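J'ai acheté le couvercle Gekadeo au mois de July - pardon, juillet - et je l'utilise presque tous les soirs.

## Ce que j'aime

- Il est léger et se lave vite.
- Le bouton reste bien vissé, même après 14 lavages.

## Ce que j'aime moins

- Le bord prend facilement les traces de doigts.
- La notice est seulement en anglais, ma voisine Shalini Agarwal m'a aidée pour la traduire.
- Pour le rangement je n'ai pas encore trouvé une bonne place. Un objet rond en métal brillant, posé au sol, cela roule sous les pieds.

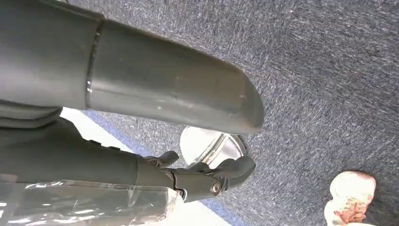
## Ma note

Quatre sur cinq.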